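What lives inside a computer box?

Kids' page, written by Loredana Santoro 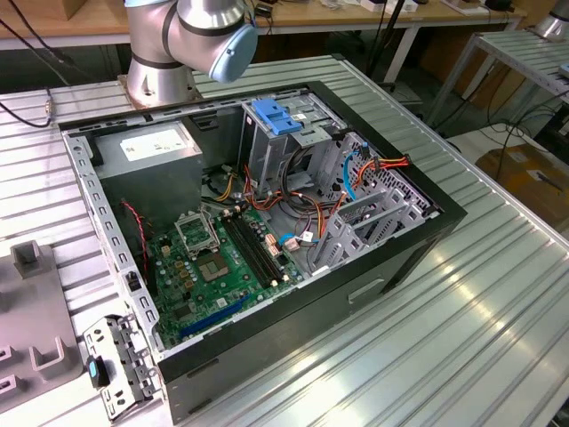

Many children use a computer every day, at school or at home, but they never see it without its cover. Some computers are thin and you carry them in a bag. Others are a big box that stands under the desk, and this box is called a tower. Today we talk about the tower, and what you find when a grown-up opens the side of it.

First, a small rule. Do not open a computer by yourself. Before the cover comes off, an adult must switch the computer off and pull the plug out of the wall. The tower is then laid down on its side, so the parts look up at you and nothing has to be held.

The motherboard

The biggest flat part is the motherboard. It is often green, but it can be black or blue also. I like to say it is the town, and all the other parts are houses and shops in this town. There are very thin lines of metal on it, like little roads, and messages run on these roads much faster than any car.

The socket for the brain

On the motherboard there is a square place called the socket. A small flat chip, the processor, sits in it. The processor is the part that does the thinking, or more exactly the counting, for a computer does everything with numbers. Over the socket there is a metal bracket which can be lifted like a small gate. When the gate is closed, it presses the processor down so it cannot move. Please never touch inside the socket with your finger! In many sockets there are tiny pins, thinner than a hair, and they bend very easily.

The memory slots

Near the socket you find long narrow slots. Memory sticks go in there. Memory is like the top of your desk when you do your homework. You put on it the things you need right now, and when the computer is switched off, the desk is cleared.

The drive

The things you want to keep, like your drawings and your photos, must stay in another place. This place is the drive. In many towers it sits in a metal cage, so it does not shake. One drive can easily keep 4000 photos, and there is still space for your music.

The power supply

The power supply is a metal box in a corner of the tower. It takes the strong electricity from the wall and makes it gentle enough for the small parts. This box must always stay closed, even when the rest is open, and even when the plug is out.

Why are there so many colours?

The wires bring electricity from the power supply to the other parts. In many desktop computers red is for 5 volts, yellow is for 12 volts, orange is for a little more than 3 volts, and black is the way back. The flat cable to the drive has another job, it carries the information. It can be blue, red or black, and the colour changes nothing.

Words to remember

Tower: a computer in the shape of a tall box.
Socket: the square place where the processor sits.
Slot: a long narrow opening where you push in another part.

Something to do at home

Draw your own motherboard town on a big sheet of paper. Who lives in the socket? What do they keep in the drive? My neighbour's son Yakubu made his memory slots into two swimming pools, and I think it is a very good idea. Colour the wires last, or your hand will smudge them.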